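Category: Meetings and minutes

Luraneo Automation Lab
Equipment planning meeting, August 24, 2023

Present: Visitación Montoya (chair), Mei-kuen Kuo (minutes), workshop and teaching staff
Apologies: Weron site

1. Minutes of the last meeting
Agreed, with one correction. The quote for cable trunking was from Clarnex, not Wei.

2. Budget position
VM reported £1,246 left in the small equipment line. The money has to be committed by December or it goes back to the central fund. The larger arm budget is separate and was not discussed.

3. Tool tips for the arm
Clarnex has quoted £407 for a set of spare tips, delivery included. MK asked whether the set fits the older mount as well as the current one. Clarnex has not answered yet. Order to be held until they do.
Action: MK to chase Clarnex.

4. Shape blocks and boards
The present set of coloured plastic blocks is enough for the sorting and touch tasks on one table. A second table will need its own. VM proposed 20 more blocks in the same shapes and colours, so that tasks can be moved between tables without changes. Agreed.
The maple board bolted to the optical table is to stay. Staff asked for a matching one. Wei can cut it to size but needs a drawing with the bolt positions marked.
Action: VM to send the drawing to Wei.

5. Second optical table
Weron has offered a used table. Transport is not included and the doorway has not been measured. There was some disagreement over whether a used table is worth the trouble. Left open.
Action: MK to measure the doorway and ask Weron for the table's weight.

6. Any other business
Bolts are running low. A box of 40 to be added to the next stores order.

Next meeting: to be fixed once Clarnex has replied.

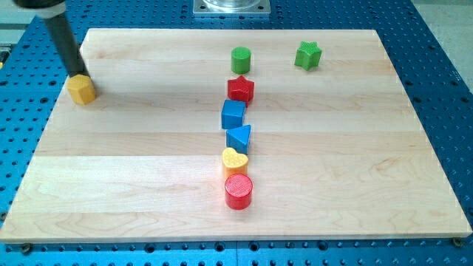
Item 4: arm tool at the yellow hexagonal block, on the maple board.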